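Prernstead Help > Robots > Good practice

Search the help pages Go

Good practice questions for simulated kitchen tasks

7th March, by the Stovavia help desk

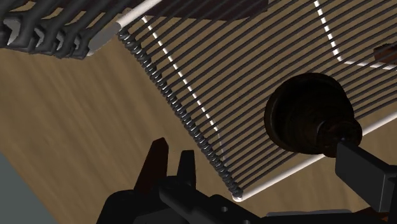

Do I have to follow the house rules when the arm only exists on a computer?

Yes please! We know it feels fussy, but habits picked up in simulation have a way of following people to the real bench, so we ask for the same speed limits and the same stop checks in both.

How many runs before I can share a result?

We ask for 29, all with the same settings — and do keep the ones that went badly, as they're often the most useful to the rest of us.

May I change the grip force halfway through?

Better not. Finish the set, write the change in your Vavimel log, and start afresh.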